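Sunday, past midnight

Finished draft two of the Zeda book!!! 612 pages in the notebooks, and my hand is a claw, but I wrote the last line at ten to twelve and then walked up and down the hall because I couldn't sit still.

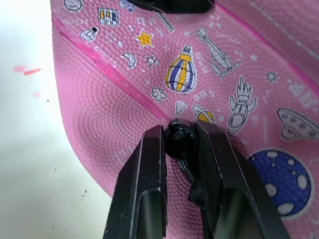

So. The ending. I've had the siege of Plustau in my head for so long that I was scared to put it down on paper, and then it came in one go after supper. Zeda gets to the lower gate with the salt lamp still lit and the whole Tide Guard behind her, and she doesn't fight the gatekeeper at all, she asks him his name. That was never in the outline! In the outline she knocks him into the moat. But I got to the line where she lifts her staff and my pen just wouldn't do it. He's been standing at that gate since chapter 2 and he deserved better than a moat.

His name is Oh. Just Oh. I wrote it as him making a sound, surprised that someone asked, and then she takes it for his name and he lets her. I laughed out loud at the desk. I think it may be the best thing in the book, and it means I have to go back and give him at least one proper scene in the middle, maybe the night the river drains, when everyone else is asleep and he's up on the wall eating pears.

Things to fix tomorrow, while I remember:

- The moons. There are two in part one and I'm fairly sure only one rises in part three. Either explain it or put the other one back.
- Zeda's age. She's 17 when she leaves the island and somehow still 17 after a winter, a summer and another winter.
- The Glass Regent talks too much. He's much scarier in the early chapters when he only sends letters.
- The horse. Where did the horse go??

I also wrote 1600 words of the next one before I made myself stop, which is silly, I should be resting. But it opens on the boat, with Oh seasick and pretending he isn't, and I wanted to hear how he talks when he's away from his wall. He talks a lot. He has opinions on soup.

Read over the river chapter again while the kettle boiled and for once I didn't want to tear it up. The bit where the Guard walk across the dry bed and find all the lost things from the earlier chapters (the bell, the wedding spoons, the old queen's boat) still gives me a shiver. I put in the bell last April without knowing what it was for, and now it's the thing that wakes the city. I love when that happens. I'd like to claim I planned it.

Still stuck on a title. "The Salt Lamp" is plain and I like it, "The Gates of Plustau" sounds like the kind of book I'd have grabbed off the library shelf at twelve, with a dragon on the front (there's no dragon. Should there be a dragon? No. Go to bed.)

Typing up starts tomorrow after work, one chapter a night if my wrist allows. Buy ink. Buy pears too, I've made myself hungry for them.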